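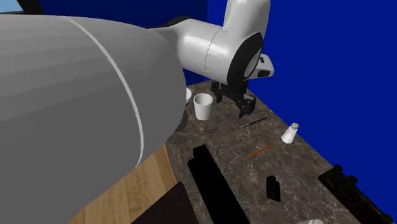
Side camera, counter scene, gripper over the pen.

Collecting demos in simulation: how much clutter is too much?

erissanen
2026-02-16
Hello all. I am collecting teleoperated examples for a small pick policy in our simulated kitchen (project name Pevoden). The task is "pick up the pen". On the marble counter there is also an orange pencil, a white cup, a salt shaker and several dark objects. My question is about the side camera. The grey arm link takes a very big part of the view, and the bowl is almost completely behind it. Would you move the camera, or keep it and let the policy learn with it?

clerby_dan
Move it. You are paying for pixels of grey tube. I had the same in December and my policy was simply guessing on the left side of the counter.

vnurmi
I don't agree with Dan. If the real camera will be mounted in the same place, the arm will cover the same things there. Then it is better to have this in the examples from the beginning. What worries me more is the pencil. Pen and pencil lie close together and both diagonal, so an operator can close on the wrong one and still save the episode.

erissanen
Yes, this happened to me. I recorded 13 episodes yesterday and in four of them I took the pencil. Should I delete them?

vnurmi
Keep them, but change the instruction text to "pick up the pencil". The movement is good, only the label is wrong.

clerby_dan
Relabelling is fine for four. I would not do it for a whole set, you will get tired and make new mistakes. And I still say move the camera – or at least add a second one on the other side.

huttunen_k
Do you shuffle the objects between episodes? With a fixed layout it will learn the place and not the pen.

erissanen
Only the pen and the pencil so far. The black things stay where they are. I will shuffle everything from now on, and try a second camera for five episodes before I decide about the first.

vnurmi
Please post the success rates for both. Same seeds if you can.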